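Students > Design Studio 2 > Final Reports

Projects | Timetable | Studio News | Contact

Filed under: Small Spaces, Storage, Student Work

The Toy Bin Project: what I learned from sorting other people's stuff

When our tutor said we could pick any everyday storage problem for the final report, half the class went straight for wardrobes. I went for toy bins, mostly from spite. I grew up in a house where every toy we owned lived in one enormous tub, and finding a single small thing meant tipping the whole lot onto the floor (and then getting yelled at, fair enough).

So my question was pretty simple: if you give people a bin with a divider in it, do they put things away any differently?

I ran the whole thing at Paltlow, the toy library near campus. They've got 1,286 items in their catalogue, everything from wooden puzzles to ride-on cars, and they were lovely about letting me take over a table in August. I stuck to small items that fit in one hand, and that left me with 314 to work with. Bigger things went back on the shelves. I also borrowed a few odds and ends from the Urnholm playgroup, because Paltlow doesn't lend out much plush and I wanted some soft stuff in the mix.

The method was not fancy. People got a pile of toys and a grey bin with two compartments, and I asked them to pack up however they liked. No labels, no instructions about which side was for what. I logged everything in a spreadsheet I named Clirker, after a typo I never fixed. By the end I had 119 pack-ups recorded, which took a lot longer than I'd planned for and used up most of my afternoons.

My guess at the start was that people would split things into hard and soft. Wrong! The most common thing by far was to use one side and ignore the other. The bigger compartment got everything, blocks next to plush next to beads, and the smaller one just sat there.

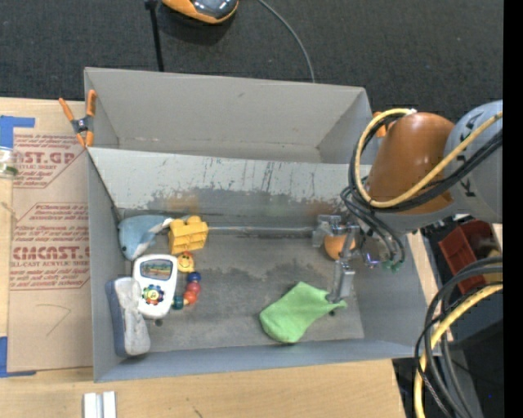
I found that a bit deflating at first, but it's probably the most useful result I got. A divider on its own doesn't tell anybody anything. When I stuck a plain drawing of a block on one side and a teddy on the other (my second round, only a handful of pack-ups, so don't read too much into it), people started sorting straight away, and a couple of them went back and fixed ones they'd put in the wrong spot.

Things I'd change: I'd use a lighter bin, as the one I had was a pain to carry up the stairs. I'd do the picture labels from day one. And I'd pick a better colour than grey, maybe a different one for each side. The Bravo range at the hardware shop has coloured inserts, but they were out of my budget.

Next semester I'd like to try it again with three compartments and see if that's one too many.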